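Table waste, sorting notes, March, continued

Started 14.20. Shirin Zarei on the scales, me on the bags and the log. Same round table in the Rodach annexe as before, same tablecloth, which we agreed to leave on because the break room tables all have one and the crumbs behave differently on bare board. Balance zeroed with the empty tray in place. It drifted by 2 g during the first hour and was re-zeroed twice.

The question is still how much of what people leave on a table after a break can go into the right bin without being taken apart first. Rajkumari Saxena wants the answer as a fraction by mass. I think by piece is more useful, as the foil wrappers weigh next to nothing and cause most of the trouble. We are logging both.

Categories as in the Vidcombe sheet: metal, paper cup, flexible film and foil, foam, other. Crisp bags and sweet wrappers go under film and foil whatever the inside looks like. I tried the scrunch test on several of them and it does not separate the layers of material, only tells you whether the thing springs back. Dropped it.

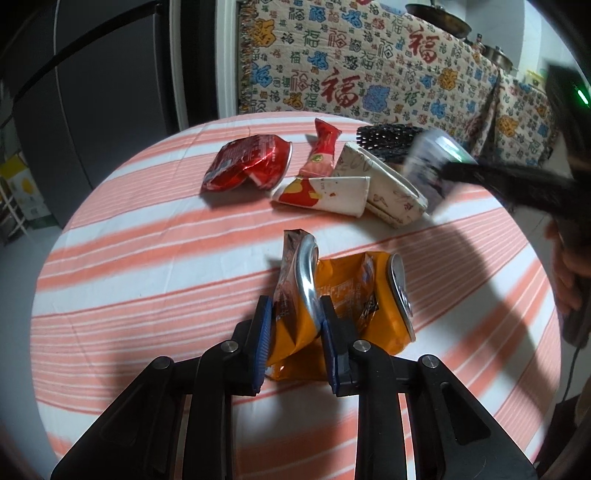 Main difficulty is nesting. A crushed can caught up in a snack bag is one object as far as the person clearing is concerned, and it goes into whichever bin is nearest. On the sheet it is two entries and a note "N". If a wrapper has been pressed in with it, three entries, one N. Shirin had been entering one N per item for the first tray, so the tray 1 totals in that column are too high. Corrected in pencil, not yet in the file.

Paper cups: flattened ones stack and take up little of the bag. Ones folded into a wedge open again under load and push the bag wall out. Volume limit was reached before the mass limit in all 5 bags. The Thakur liners are sold as 80 litre, but filled to the tie line we could not get near that.

Fruit sleeves: foam mesh, very light, cling to the glove. They go under foam, and a paper cup must not be put inside one to save space (done on tray 3, had to be pulled apart again). The Vekgate collection note does not mention foam mesh at all. Have written to ask.

Liquid residue. Cans to be upended over the sink for a slow count of ten before weighing. Anything still dripping gets a "W" and is weighed separately. Cup residue is worse than can residue and the log has no column for it. Added one by hand, far right.

To do:
Re-enter tray 1 with the N column corrected.
Second balance for anything under 100 g.
Ask Rajkumari whether printed cups and plain cups need separate lines. I would rather they did not.
Wash tablecloth, 40 was not enough last time.

Stopped 16.45. Bags tied, labelled and left by the back door.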